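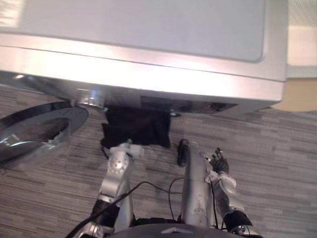
Figure 1. Front-loading laundry machine with a flat top, on a striped carpet.

3.2 When people do their laundry, and why they put it off

I'll admit I went into this part of the study expecting a boring answer. People wash on Saturday, I figured, and I could move on to the fun stuff about shared machines. Then the diaries from Odley and Skostbridge came back in September with 653 usable entries, and Saturday turned out to be a pretty ordinary day in both towns! What really split the two groups was the time of day. Odley folks start a load before breakfast, while Skostbridge folks wait until the dishes are done, and a good number of them fall asleep before the cycle ends (their words, and they wrote them down a lot). 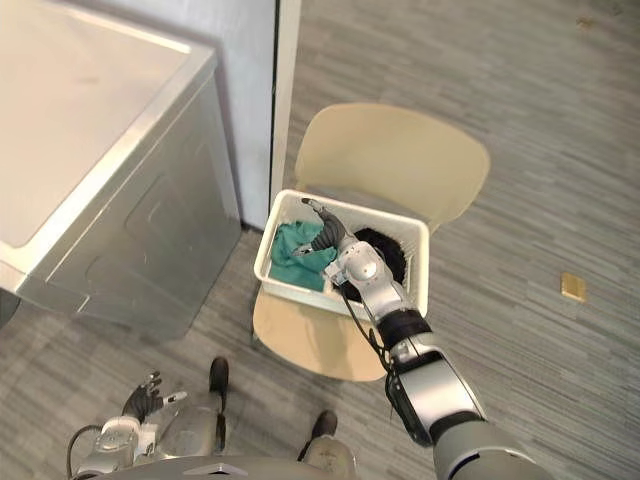

Libor Hudec read an early draft and told me I was measuring bedtimes and calling it laundry. He thinks the Skostbridge entries would look the same if I'd asked about paying bills or watering plants, and he wants a second chore in the diary before I say anything about washing habits as such.

It's a fair point, and I don't have a full answer to it. I do have the margin notes, though, and those are all about cloth. People wrote about running out of towels, or about one heavy sweater that never seems to go in with anything else and sits there for weeks.

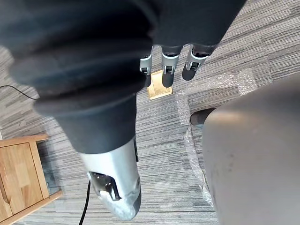
Figure 2. Thick charcoal fabric in soft, ribbed folds.

I coded the notes by hand, twice, with a gap of 2 weeks in between. Sorting by color came up far more in Odley — often as the reason a load was delayed, with somebody waiting for enough darks to fill the drum. 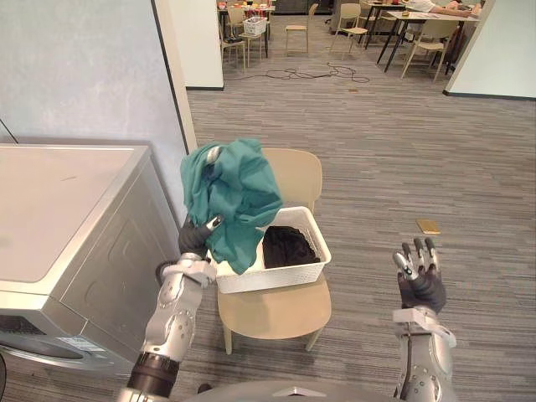 Figure 3. Teal-green cloth and a white plastic laundry basket on a beige chair.

Baskets were the surprise for me. I never asked where people keep theirs, and they told me anyway. Chairs, stairs, the edge of the tub. Households that mentioned a basket out in the open also reported smaller, more frequent loads, and I'd love to test that properly with the Kirnia sample, where we have over 1,000 entries still waiting to be typed up.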